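Bagging It: A Term with the Sarnent Two-Arm Bench Kit
Student project report, Automation Elective
Hsin-yi Lu

1. What we set out to do

Our brief was to take a commercial teaching kit, use it for a full term, and report back on whether the department should buy more of them. I picked the Sarnent bench kit because it comes with two arms, and I have wanted to get my hands on a two-arm setup since first year. One arm can do a lot, but hand it a shopping bag and the bag folds up and follows the gripper all over the bench. People use a second hand for that without giving it a thought. I wanted to see if the kit could too.

So the task became bags. Lift them, hold them open, turn them, put snacks in, take snacks out, drag them out of the way when something else needs the space. I was told more than once to choose something rigid. I'm very glad I didn't.

2. Setting up

The kit arrived in 4 cartons and I had it running in an afternoon, which surprised me. The arms bolt onto black base plates, the enclosure goes together from slotted aluminium extrusion, and each gripper has its own small camera on a white mount. The manual is mostly good. The colour diagrams for the cable routing are excellent and the chapter on camera calibration is not – I read it three times and then followed the short version on the Sarnent help page.

One thing to budget for is the patterned wall panels. They were an optional extra and I nearly left them off the order, but I wanted a background with plenty going on so that the software couldn't get lazy.
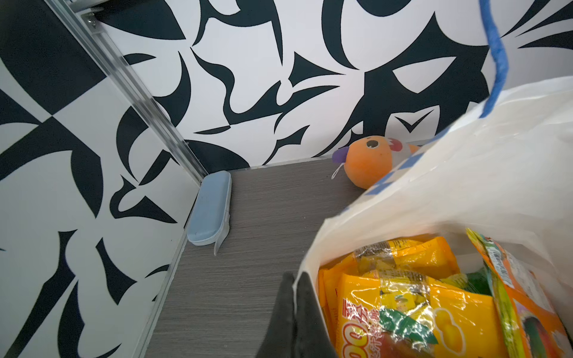 For items I went through my own kitchen first and then the grocery near the tram stop. I wanted packaging that was shiny, crinkly, printed all over and generally a nuisance, mixed in with soft things like pouches and plush toys. A cardboard cube teaches you very little about groceries! The snack packets were by far the best value, though I'd advise buying duplicates. The foil ones get tired after a week of pinching and start to behave differently from fresh ones.

3. How the kit is driven

There are two ways to work. In guided mode you move a pair of small handheld leader arms and the big ones copy you. In replay mode the software, called Praltov, runs whatever it has learned from your recordings. Guided mode is a joy. The lag is small enough that I stopped noticing it by my second session, and the grip force is easy to feel through the handles. I lent it to classmates from other streams and all of them were picking up packets within minutes.

I logged 3,474 guided attempts over the term and kept 1,353 for training. That sounds wasteful, but many of the early ones were me learning to drive, and I'd sooner throw out a clumsy attempt than teach it to the arms. 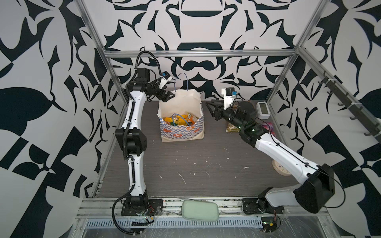 Figure 1. Both arms at the paper bag, with the mint-green pouch at the front of the bench.

Handles deserve their own paragraph. A rope handle that stands up is a gift, as either gripper can come in from above and there is something definite to close on. A flat plastic handle lying against the bag is much harder. I ended up using the left arm to pinch the rim and the right arm to work on the contents, and only going for the handle when it was clearly free. My supervisor suggested swapping the roles halfway through the term to see whether the layout was biased. It was, a little: my right-hand driving is better than my left, and the recordings show it.

4. What gave us trouble

Shine was the big one. Glossy plastic under the room lights throws a bright streak straight across the print, and the streak moves whenever the bag or the camera does. Praltov has an exposure setting buried two menus down that helps a good deal, and I wish I'd found it before December. Fast wrist movements also smear the picture, so I slowed the final part of each approach and saw better grasps straight away. 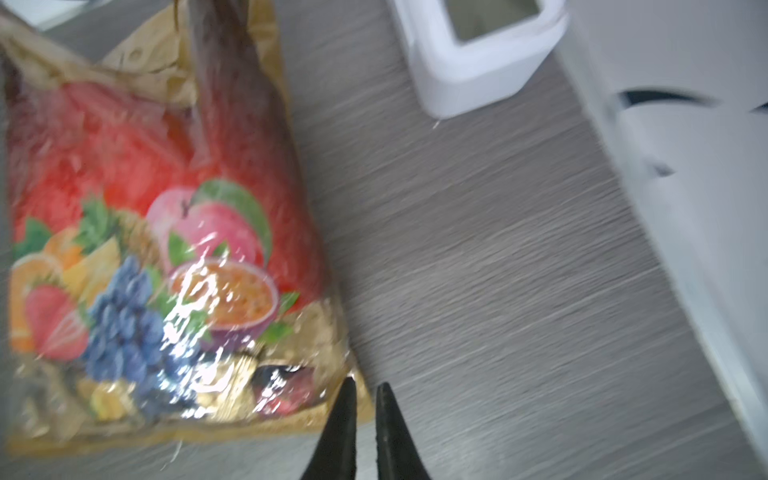

Thin plastic also likes to lie flat. When a bag has slumped onto the bench there is very little edge to take hold of, and the fingertips skate over it. I tried three sets of tips. The standard ones were fine for packets. The wide ones were too clumsy near a handle. The narrow Zúñiga tips, sold separately, were my favourite for edges and I'd put them on the order form next time, even though they wear faster.

Repeating patterns were the other surprise. I had assumed a checked print would be easy – lots of corners, lots of contrast – and for tracking it is. For finding the edge it can be confusing, particularly where the material curves away and the squares bunch up. A plain margin helps. Once I began aiming for the blank border instead of the printed part, my driving got tidier and so did the recordings.
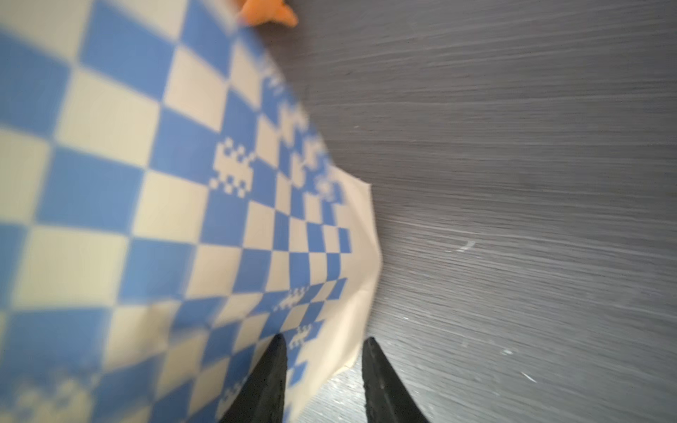

The bench surface needs a wipe more often than you'd think. Crumbs and flecks build up, and they show clearly in the close views. I kept a small brush on the shelf and used it at the start of every session.

5. Compared with the other kit

The department already owns a Sakau single-arm trainer, and I used it for 9 sessions so that I could compare fairly. It is quieter, it takes up far less room, and for pick-and-place exercises in first year I'd still choose it. For anything soft, the two-arm kit is in another league. Tasks I'd given up on with the Sakau became ordinary afternoon work.

6. Recommendation

Buy one more Sarnent kit, with the panels and the narrow tips, and keep the Sakau for the introductory labs. Whoever takes this on next year should start with paper bags, move to glossy plastic once their driving has settled, and save the exposure settings under their own profile, as the default comes back after every software update. I'd love to see someone try zips. My recordings and the session log are in the shared project folder, sorted by bag type.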